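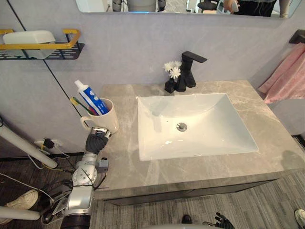

*Left hand below the toothbrush mug, right hand waiting lower down.*

## Drosau hand kit, after nine weeks of use

I bought two of the Drosau hand kits for Thomas, the two-armed robot which we are building in the shared workshop in Flultbridge. The old grippers were strong but clumsy, and I wanted fingers that can take a mug by its side without pushing it over. I paid for the kits myself and I have no connection with the maker.

The parts come in a flat box, with every bag labelled. The manual is good for the fingers and poor for the wrist. The chapter on the wrist has one drawing, and in this drawing the motor cable leaves from the wrong side. I followed it, closed everything, and had to open it again. For the left hand I needed over 13 hours. The right one was much quicker, as I already knew the mistakes.

The joints are the best part of the kit. The pins fit without a hammer and there is very little play. I expected that they would become loose after some weeks, but until now I have only tightened one, on the right hand. The fingertips hold well on ceramic and on dry plastic. With a wet mug I would be more careful – mine slipped several times, and I reduced the speed for this exercise.
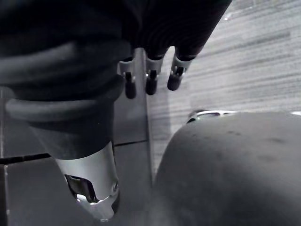
The cabling is where I am less satisfied. The kit gives you enough cable, even too much, and no clear place to put it. If you leave the loops free they catch on the edge of a table when the arm comes up from below. I tried clips first, then tape, and in the end a Fundden cable wrap, which you have to buy separately. It is not beautiful and it makes the wrist thicker, so in narrow places (between a sink and a wall, for instance) you must plan the path again.

Calibration is done with a small program on the laptop. It moves the fingers one after the other and asks you to confirm each position. The program is simple and I like it. What I do not like is that it forgets the values if you close the window before the last step, and it gives no warning. Please write them down on paper.

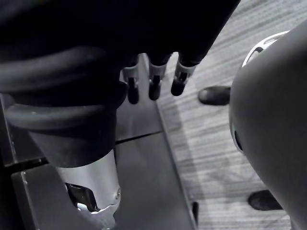

*The fingers over the edge of the platform, with the silver part of the wrist below.*

One more thing about the wrist. The screws at the metal part are very small and the key in the box is soft. Mine was round after the second hand. A better key costs little, so buy it before you start.

The spare parts are fairly priced for fingertips and expensive for everything else. I asked for one replacement motor and the answer came after 9 days, polite but without a delivery date. I still wait for it.

**Would I buy it again?** Yes, for work with household objects and for people who have some patience with cables. For a first robot project I would choose something with a better manual. If Drosau corrects the wrist drawing and adds a proper guide for the cable, I will gladly change my rating.

Fingers and joints: very good
Manual: half good
Cabling: weak
Software: good, but save your values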